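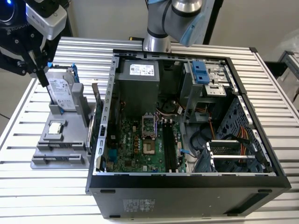 The first warm evening of the season always finds me at the gate of Leltau Park with a flask of tea and far too many bags, and over the years I've picked up a few habits that make a park bench picnic, or a morning with the gardening group, go a good deal more smoothly. Most of them start in the kitchen or the shed the night before, so that's where I'll start too.

**Freeze your sandwiches' neighbors, not the sandwiches.** A half-filled water bottle laid on its side in the freezer overnight, then topped up in the morning, keeps a whole bag cool until lunch and gives you cold water on the walk home. Lay it flat against the fruit and keep the bread well away from it.

**Butter right to the edges.** Hauwa Bako, who brings the egg and cress to every one of our summer get-togethers, taught me this one. The butter keeps the filling from soaking in, and you can make them up before bed without a second thought. Tomatoes go in a separate tub, with a pinch of salt in a twist of paper.

**Line the cake tin with a clean dish towel.** Paper slides about on the path down from Lomedgate — that hill is steeper than it looks! — and a towel holds everything still. It also does for sticky hands, and for drying off the bench if there's been a shower.

**Jars for flowers.** If you're putting a few stems on the table by the bandstand, wrap a thick rubber band around the jar before you fill it. It won't slip through wet fingers, and a couple of pebbles in the bottom will see off most breezes. 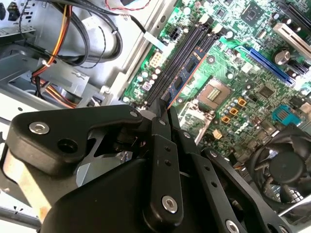
*Issue 200*

**Cleaning your trowel and shears.** We finish our planting mornings with good clay soil stuck to everything, and I used to leave mine in the bag until next time, which I don't recommend. Scrape off the worst with an old wooden spoon, wash the blade in warm water, and dry it properly with a rag. Then wipe on a little linseed oil, just enough to make the metal shine. Hang the oily rag outdoors, spread out flat, and let it dry stiff before you throw it away. Never leave it balled up in the shed, as linseed rags can heat up and catch fire on their own.

**Splinters and wooden handles.** Rub the handle down with fine sandpaper, along the grain, and give it 2 thin coats of the same oil with a night between them. Custódio Brandão did this to the old rake last December and it feels lovely in the hand now.

**Grass stains.** Dab with white vinegar and cold water, leave it while you put the kettle on, then wash as usual. Try it on an inside seam first if the color is one you're fond of. Don't put anything through the dryer until the green has gone, or you'll have it for good (I have a pair of cream trousers I now call my gardening trousers).

**A bag that lives by the door.** Mine holds gloves, twine, a folded trash bag, plasters and a spare pair of socks. Jummai Abubakar adds a square of old shower curtain for kneeling on, and I've been meaning to cut one for myself since spring.

If you have a good way of getting blackberry juice out of a tablecloth, do tell Wilma MacRitchie, who has tried nearly everything on hers and would be very glad to hear from you.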